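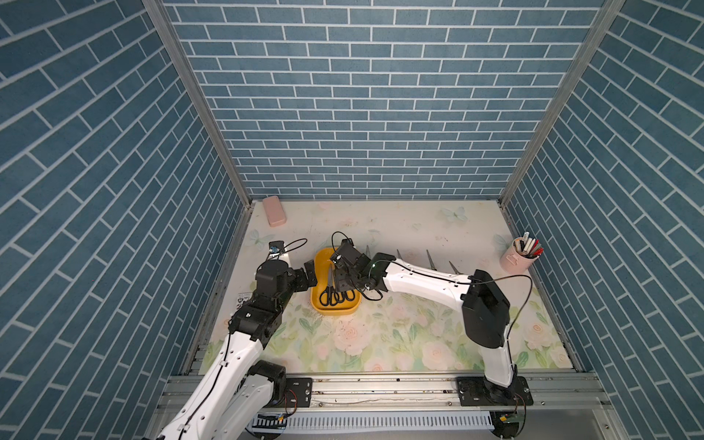
Photo: Bronwyn Tipoki, Rornari teaching lab

Courses > Robot Skills > Handouts > Showing a task by remote control

3 min read

Week 5 handout
Notes by Lucero Marulanda

In remote control teaching, a person drives the arms through a task and the computer stores what the joints and cameras report. Each complete run is called a demonstration. In hand guiding, the person holds the arm itself and moves it, so hands and sleeves can end up in the camera view. We use remote control for all two-arm work this term.

The scissors task

Scissors lie in the yellow tray with the handles towards the front rail. One gripper works from each side. Agree before recording which arm picks up and which arm stays by the tray, and keep to it for the whole set. If two students share a set, they must both use the same order of moves.

The pen holder and the pink block stay in the back corners. Do not tidy them away between runs.

Recording

1. Bring both arms to the start pose with the grippers open.
2. Check that the cable loops above the grippers are free.
3. Start recording, pause briefly, then move.
4. Stop when the arms are back at the start pose.

Move at a steady speed. Long pauses are a problem, as the trained model tends to copy them. If you drop the scissors, mark the run as failed and keep the file.

Each pair records 90 runs. Last year's full set had 530, of which 214 were left out of training, mostly for changes in the order of moves.

Upload to the Dallard folder by Friday. Read the Pruitt notes, sections 2 and 3, before the next lab.

4 shares | 2 comments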